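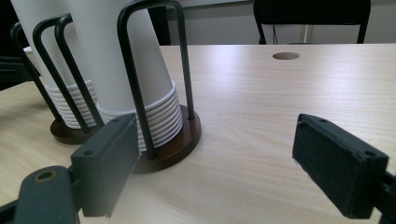 Paper cups, rims down, in wire holders with round wooden bases.

The Cup Stand Comes Out of the Back Room

By Bezawit Negussie
Aug 2, 2018

For most of its life the paper cup holder has been a plastic tube screwed to the side of a water cooler. You pull from the bottom, two cups come down together, and one goes in the trash or back on top of the cooler, where somebody else has to decide whether it is clean. Offices have lived with this for a long time.

Lately a different kind of holder has been turning up on conference tables and coffee counters. It has a wooden disk for a base and a tall cage of black wire. The cups go in upside down, one over the other, and are lifted off the stack by hand. It takes up no more of the table than a dessert plate.

Ese Oyelaran buys supplies for Morkard, a shared office building with 11 meeting rooms. She put the first pair out in March, on the table in the largest room, after a tenant complained about cups left in their plastic sleeves.

"People would tear the sleeve halfway down and then it would roll," she says. "You had cups on the floor before the meeting started. I wanted something that stood up."

She tried a wicker basket first, and then a wooden box with a slot in the front. The basket held plenty of cups, but they tipped over and nested at odd angles. The box looked fine but hid how many were left, and twice a room ran out in the middle of a client lunch. With the wire holder she can see the level from the doorway.

The rims are the part to look at. Stacked cups show as a column of white rings, and a short column means it is time to open another sleeve. Oyelaran's staff fill the holders at the end of the day, when they wipe the tables and push the chairs in. Morkard goes through a case of 1000 cups faster in winter, when the tea drinkers are in force.

Why upside down? Desta Tekleab, whose family runs the Tekleab restaurant supply store, says it is mostly a matter of dust. A cup standing open on a table collects whatever is in the air. Turned over, it keeps the inside covered, and the person reaching for it takes hold of the bottom of the cup and leaves the rim alone.

"My father kept glasses the same way," he says. "On a cloth, mouth down. It's an old habit."

Tekleab carries wire holders from two makers. The Herkano has a heavier base and costs more. The Damero is lighter and comes in a flat box, with the wire packed separately from the base. He sells more of the Damero, but he tells cafes to buy the other one. A light base is all right when the stand is full, he says, and less so when a customer in a hurry catches the wire with a sleeve.

Not everyone likes them. Hagos Jemal manages a small coffee counter near the bus station and went back to a wall tube after a month. His customers took cups they did not need – for a child, for ashes, for a handful of change – and he was filling the stand all morning. He kept one for the staff table, where he says it works well.

There is also the matter of size. A holder that suits an eight-ounce cup may be too narrow for a twelve, and a small cup in a wide cage leans against the wire. Tekleab suggests bringing a cup to the store before buying. He keeps a few odd sizes behind the register for people who forget.

Cleaning is simple but gets skipped. Asnakech Ambaye, who trains kitchen staff for a catering company, has hers take all the cups out once a week and wipe the base and the wire with a damp cloth, then a dry one. The wood should never go in the sink. Coffee rings come off if they are caught the same day. She also asks that new cups go in under the old ones, so the same few do not sit at the bottom for a season. It means lifting the whole stack, and she admits that she checks.

Oyelaran has since ordered holders for the other rooms. She puts them out in pairs, side by side near one end of the table, with the napkins and the sugar in a separate tray. The wicker basket now holds the marker pens.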